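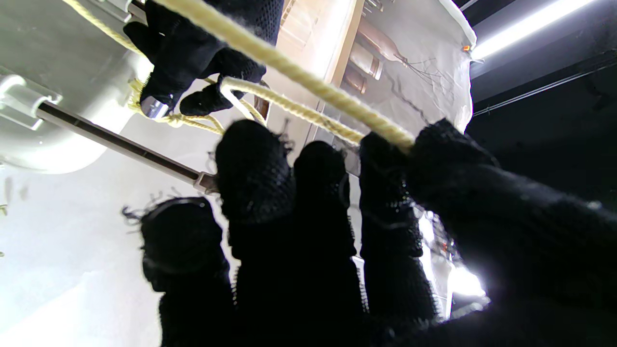

About Tromine

Tromine is a calibration and testing laboratory for weighing equipment. We test, adjust and certify scales, balances and reference weights for bakeries, pharmacies, feed merchants, post rooms, scrapyards and school science departments. Work is carried out at our own premises or on the customer's site, depending on the capacity of the instrument.

The laboratory was set up by Atieno Mutiso and Thanasis Karras, who had previously worked together in the service department of a scale manufacturer. The first premises were a single ground-floor room with a solid concrete floor, chosen for its distance from the main road. We moved to the present building when the room could no longer hold a temperature within one degree over a working day. The old granite balance table came with us and is still in use in Room 2.

What we do

Laboratory calibration covers balances up to 60 kg and individual weights from 1 mg upwards. Each balance is tested for repeatability, off-centre loading and linearity. Results are reported as found and, if an adjustment has been made, as left. Customers sometimes ask for the as-left figures only. We do not issue certificates in that form.

Site calibration covers platform scales, crane scales, hopper weighers and counter scales. The test loads are carried in our own van. For platforms above the capacity of our test weights we use the substitution method with material supplied by the customer, usually bagged feed or aggregate. Please tell us in advance what material will be available and whether a forklift can be used.

Repairs are limited to load cells, displays, feet, pans and power supplies. We no longer repair mechanical counter scales with knife-edge bearings. Parts for the Lu series are held in stock. Parts for Pustska balances are ordered as needed and normally add a week.

How the laboratory is arranged

Room 1 is goods in. Instruments are logged, photographed, cleaned and left switched on overnight before testing. Room 2 is for balances reading to 1 mg or finer, and is kept at 20 degrees. Entry is restricted while a test is running, and the door has a lamp to show this. Room 3 is for larger scales and has a lifting beam over the test area.

Reference weights are stored in lined boxes and handled with forks or clean gloves. Working weights are compared with the reference set every six months, and the reference set is sent to an outside laboratory every two years. A history is kept for each weight, including any that have been dropped or withdrawn.

Records are kept in Akari, a database written in house by Rehema Temba. It holds the job sheet, raw readings, environmental log and certificate for every instrument. The register currently lists 3169 instruments belonging to 165 customers. Certificates can be reissued on request for six years after the date of test.

Staff

Atieno Mutiso, technical manager. Signs certificates and maintains the uncertainty budgets.

Thanasis Karras, site work and large-capacity scales.

Subira Lyimo, laboratory calibration. Also responsible for the reference weights.

Rehema Temba, records and software.

Awuor Odera, bookings, transport and accounts. All enquiries about dates should go to her in the first instance.

Sending an instrument to us

Use the original packaging if you have it. Remove the pan and draught shield and wrap them separately. Fit the transit screws where the model has them. Include the power adaptor, as a different adaptor can affect the zero reading on some older models.

Goods in is open until 16:00. Room 2 work is not booked on a Tuesday, when the balances are given their internal checks.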